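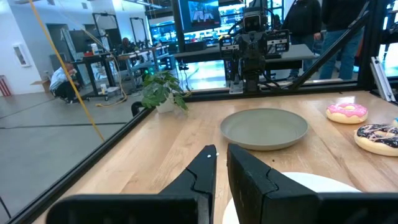

Opening walk-through, Plerkari Child Center, Flidutmont. The checklist covers the rooms the children use, the kitchen, the exits and the yard. I start in the food areas before breakfast, when I can see how the closing shift left them. Tables get wiped at close and again before service, and the wipe has to catch small things like the tiny white crumb and the dark speck on the wood in the foreground, short of that empty gray-green plate. Donuts, real or play, stay off any table until the wipe is done.

Print this page | E-mail this page
Shares: 6

Ratings: OK, FIX (correct by next walk-through), STOP (close the area until corrected). Comments are mine unless marked. Darius Org, site safety.

1. ENTRY AND EXITS

1.1 Front door closes and latches without being pushed. FIX
Comment: Closes, doesn't latch. The closer arm needs adjusting. Staff have been pulling it shut by hand, and at pickup time they forget.

1.2 Exit signs lit at both ends of the hall. OK

1.3 Exit paths clear to full width. FIX
Comment: Two strollers folded against the wall by the back exit. They were there in February too. Families can leave strollers in the front vestibule or take them home. Please put this in the next newsletter.

1.4 Back gate opens from the inside without a key. OK
Comment: Stiff. Worked on the first try but took some force. Oil it before winter.

1.5 Posted capacity matches the license. OK
Comment: License allows 86. Enrollment is 80. The old sign in the hall closet has a different number on it and should be thrown out.

2. FIRE EQUIPMENT

2.1 Extinguishers mounted, charged, tagged. FIX
Comment: Kitchen and hall are good. The one in the nap room is charged but the tag can't be read. Vudach does the annual service and will replace a tag on request – call them, don't write a new one in pen.

2.2 Smoke alarms sound when tested. OK
Comment: Tested at 6:45 a.m., before any children arrived. Keep it to that time. The last afternoon test woke the whole toddler room.

2.3 Drill log up to date. OK
Comment: Last drill is recorded with the head count and the time to clear the building. The line for "what went wrong" is blank again. Somebody always has something to say after a drill, so write it down.

3. KITCHEN

3.1 Refrigerator at 40 degrees or below. OK
Comment: Thermometer moved to the middle shelf as asked.

3.2 Dish machine final rinse temperature logged daily. FIX
Comment: Reading this morning was 168 on the gauge. The sheet taped to the machine gives the minimum we work to, and the reading was under it. Run it empty twice and read it again. If it's still low, use the three-sink method and call for service.

3.3 Knives in locked drawer. OK

3.4 Chemicals stored away from food and above child reach. STOP, corrected on the spot
Comment: Spray bottle of sanitizer on the counter next to the cereal bins, no label. Emptied it, labeled a new one and put it in the high cabinet. An unlabeled bottle gets dumped no matter who says they know what's in it.

3.5 Allergy list posted where the cook can see it. FIX
Comment: Posted, but inside a cabinet door. Move it to the wall by the prep table. Cover sheet over the names.

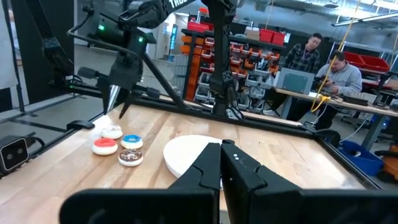 4. PLAY AREAS AND TOYS. Toys are checked by hand, one bin at a time, and anything cracked, sharp or coming apart goes in the discard box and is not glued. Paint and decoration matter as much as size. Play food needs a closer look than blocks do: on a set like the four toy donuts beside the white plate, run a thumb over the top of each piece, and take your time with the one that has white frosting and small colored sprinkles. If any part of the decoration lifts, the piece goes. Play plates get the same check along the rim.

4.1 No toy in the under-three rooms fits in the small parts tube. FIX
Comment: One wooden peg fit. It belongs to a puzzle from the older room. Puzzle sent back, peg taped to the board so it travels with it.

4.2 Mouthed toys collected and washed the same day. OK
Comment: The "yucky bin" is working. Lid should stay on.

4.3 Table corners and edges. OK
Comment: Ran a cloth over the edges of every table. No snags. If the cloth catches, sand it or pull the table.

4.4 Shelving anchored to the wall. FIX
Comment: The tall Bakos unit in the art corner was moved for painting and never anchored again. It rocks when you lean on it. I laid it down on its back until the brackets are put in. Leave it there, please, even if it's in the way.

4.5 Outlets covered. OK
Comment: One cover missing behind the fish tank, replaced during the walk-through. Keep spares in the office.

4.6 Blind cords tied up or removed. OK

5. NAP ROOM

5.1 Cots spaced and clear of the heater. OK

5.2 Sheets labeled by child. FIX
Comment: Three with no label. Masking tape comes off in the wash, so use the laundry pen.

5.3 Staff can see every cot from the chair. FIX
Comment: Sit in the chair and look. The bookcase blocks the far corner. Turn the chair or move the bookcase, whichever the room prefers, but I want it done before nap today.

6. YARD

6.1 Surfacing depth under climber. FIX
Comment: Low at the foot of the slide, as usual. Rake it back every morning. We need more chips ordered before spring.

6.2 Bolts and chains. OK
Comment: Swing hangers show wear but are not at the replacement mark. Check again next time.

6.3 Fence, no gaps or loose wire. OK

6.4 Walk the ground for trash and broken glass. OK
Comment: One bottle cap, one sock.

6.5 Shade cloth tied down. FIX
Comment: Northeast corner rope is frayed halfway through. Replace the rope, not just the knot.

7. RECORDS

7.1 First aid kits stocked. FIX
Comment: Yard kit is out of small gloves and the cold packs are expired. Hall kit is full. Don't borrow from the hall kit to fill the yard kit.

7.2 Emergency contacts on paper as well as on the tablet. OK

7.3 Injury log signed by a parent or guardian. FIX
Comment: Two entries with no signature. Both are minor scrapes. They still need signing.

Items marked FIX go to the room lead with a copy in the office binder. Initial and date each one when finished. Item 3.4 gets reviewed at the staff meeting.

Print | E-mail | 0 comments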